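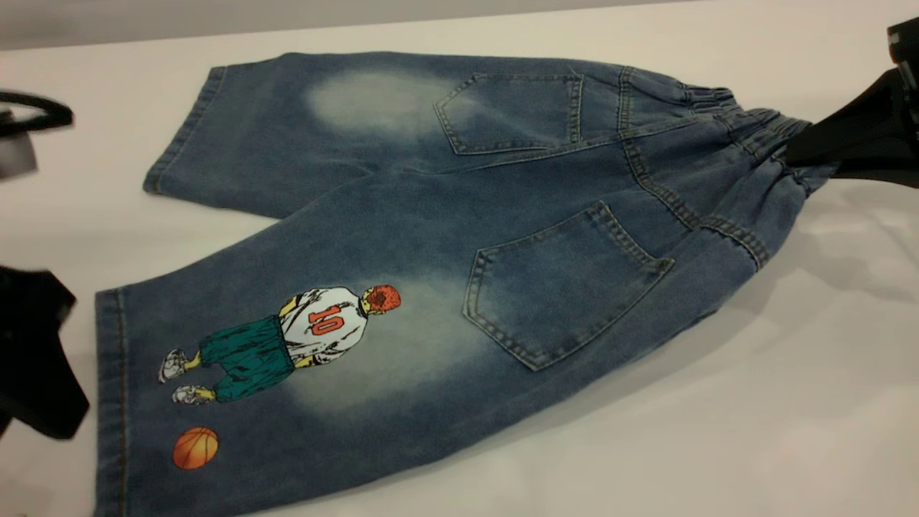 Do I really have to fold kids' shorts, or can I just chuck them in the drawer? A reader going by Cavberg wrote in with that one, adding that the drawer gets wrecked by dinnertime anyway. You don't have to! I went years without folding a single thing under size 6. But I sell outgrown clothes on the side (my little shop is called Drelico), and folded denim is so much easier to find, check and pack that the habit crept into our own laundry too.

Okay, so how do you fold denim with an elastic waist?
Lay it face down, smooth the back pockets with your palm, then bring one leg over on top of the other. Don't fight the waistband. It's going to stay ruffly whatever you do, so I pat it down and move on. Shorts get one more fold, hem up to waist. Long pants get two.

What about the ones that come out of the basket in a wad?

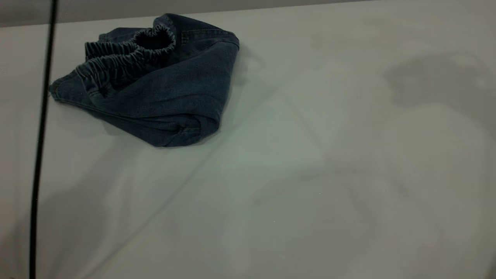 Dark blue pair, elastic waist, loosely bundled.

Grab the waistband with both hands and give the whole thing a good snap, like you're shaking out a beach towel. Most of the creases drop out. If they don't, I leave the pants under a stack of heavier jeans overnight. I haven't ironed kids' denim since a very ambitious week in December, and I'm not going back.

Will washing ruin a printed picture on the leg?
It can, over time. I turn printed pairs inside out, wash cold and skip the dryer. Never put an iron straight on a print, please!! If you must, go from the inside with a dish towel in between.

Hang or fold?
Fold at home. For sale days I use hangers with clips, mostly so people can flip through the rack without everything sliding to the floor.

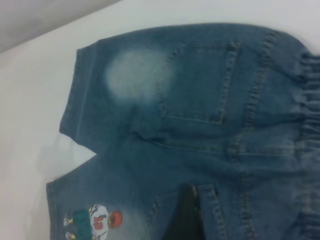

Are pale patches damage, though? Prirkska asked this after finding a light spot on a thrifted pair and nearly putting it back. Plenty of denim is sold with faded areas on purpose, so look at the cloth itself. If it feels as thick there as everywhere else, I'd buy it. If it's thin or fuzzy, hold it up to a window and see how much light comes through.

How many pairs does one kid need?
Mine gets by on 4 for summer, with laundry twice a week. Yours may be muddier.

Do you take trades?
Yes, sizes 4 and up, clean, zippers working. Small rips are fine, I like patching.

Page last updated 1/9/23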